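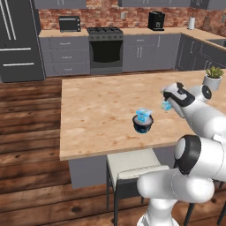
Results week, June

Well, they came out. The board said ten in the morning and of course the site fell over at five to, so I spent the best part of an hour pressing refresh with one thumb and eating dry toast with the other hand. Mum kept walking past the door with the same pile of towels. I don't think she put a single towel anywhere.

When the page did load I couldn't find my own name for a bit, as it sorts by candidate number and I'd written mine down wrong (a 3 that looked like an 8, my handwriting again). Then there it was. I passed everything! Even chemistry, which I had quietly given up on after that second paper. Chemistry by 4 marks, so let's not go mad, but a pass is a pass and I never have to draw another titration curve as long as I live.

English was my best, which surprised me, and history was lower than the mock. I'm cross about history. I knew that source question inside out and I ran out of time on the last bit because I wrote a whole page more than I needed on the first. Mrs Desjardins told us over and over to watch the clock and I nodded every time. I might ask for a re-mark but it costs money and you can go down as well as up, so I'll sleep on it.

Parvaneh rang before I'd even closed the page. She got into Robichaud, the sixth form she wanted, with room to spare, and she was trying so hard not to sound pleased until she'd heard mine. I told her to stop being polite and scream, so she did, and then her little brother screamed as well and the phone got dropped. She's doing maths, further maths and physics. I'd rather eat the textbook, but she was born for it.

I still have to choose between Robichaud and Clonow College and everyone has a view. Dad likes Clonow as it's on the bus route and he wouldn't have to drive me. Mum likes Robichaud because of the library. My aunt likes neither and thinks I should do a trade, and she may have a point, she's the only one of us with a new roof. Clonow does media studies, and you can take it next to English and history, which is what I'd really like to do. Robichaud doesn't. But then Parvaneh is at Robichaud, and I know that's a rubbish reason to pick a school, and I also know it's the one that keeps coming up when I'm lying in bed.

The forms have to be in soon and you can only put one as first choice. I've filled both in, in pencil.

Went into school after lunch to get the printed slip. Odd being there in normal clothes. They've already taken our year's display down from the corridor and there were just the pins left. Huguette Desjardins (am I allowed to call her that now? it feels illegal) was sitting on the steps outside the hall with a list of everyone's grades on her knee, and she got up and hugged me, which she has never done in five years. She said my coursework was the piece she'd be showing the next lot. I said what about the exam and she said, well, we'll show them that too, as a warning. Fair enough.

Some of the others were crying in the toilets and I didn't know what to say, so I lent somebody a tissue and left. I felt bad about being happy on the bus. There are resits in the autumn, 16 people from our year are down for maths already, and I should text a few of them tomorrow when it's calmed down a bit.

Takeaway tonight, my choice – noodles, and nobody argued. Gran phoned in the middle of it and wanted every grade read out slowly so she could write them on the back of the calendar. She made me spell chemistry.

Still haven't decided. Clonow has an open evening next week and Parvaneh says she'll come with me, even though she's got her place, so that's sorted at least. Must find a pen.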